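Chore automation

Chore automation is the use of general-purpose machines to carry out manual work in homes, small workshops and shared workplaces. The term usually excludes single-purpose appliances such as dishwashers and robot vacuum cleaners, which have been sold for decades. It covers tasks that need a hand of some kind: wiping a table, folding towels, sorting fasteners into trays, putting crockery away.

A common way of teaching such tasks is by demonstration. A person performs the work while wearing or holding a gripper, and the recorded movements are used to train a control program.

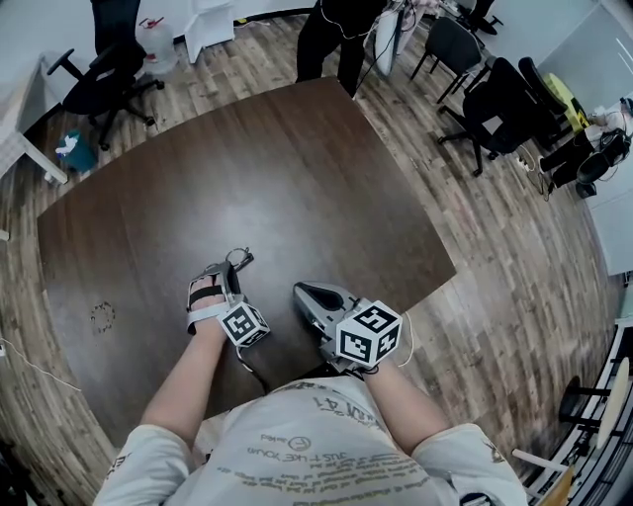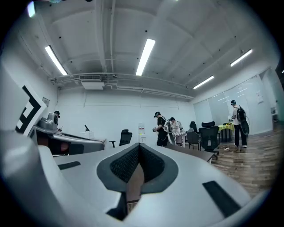
Hand-worn and hand-held grippers, with square printed markers

The printed markers have a known pattern and size, which allows software to work out the position of a gripper from camera images. Demonstrating this way does not require a complete robot, and the person can move at something close to normal speed. The drawback is that people make small corrections with their wrists and shoulders that a fixed arm may be unable to copy.

State of the art

As of December 2022, no machine on general sale could do the full range of ordinary housework. Performance varied sharply with the task. Picking up a rigid object of familiar shape from a clear bench was largely reliable. Cloth, cables, plastic bags and wet dishes remained difficult, as did any job that involved finding an item before handling it.

The Dullden trial compared 14 chores in two settings, a furnished flat and a small repair shop. The machine finished five of them without help. Loading parts into a labelled tray was among the successes; hanging a damp shirt on a clothes horse was not. A later attempt at the shirt took 33 minutes and ended with one sleeve inside out.

Keabetswe Steyn, who wrote the trial's report, argued that completion rates gave a flattering picture - the time spent resetting the room between attempts was left out of most published results. She proposed counting every human intervention, including moving a chair out of the way.

Shop-floor work

Shop-floor chores are often considered easier because benches, bins and lighting can be standardised. The Chauke method assigns each tool a fixed place and colour before any demonstrations are recorded. Leletti, a bench-mounted system, follows a similar approach but still needs an operator to clear jams.

See also

Prikia gripper
Learning from demonstration
Domestic robot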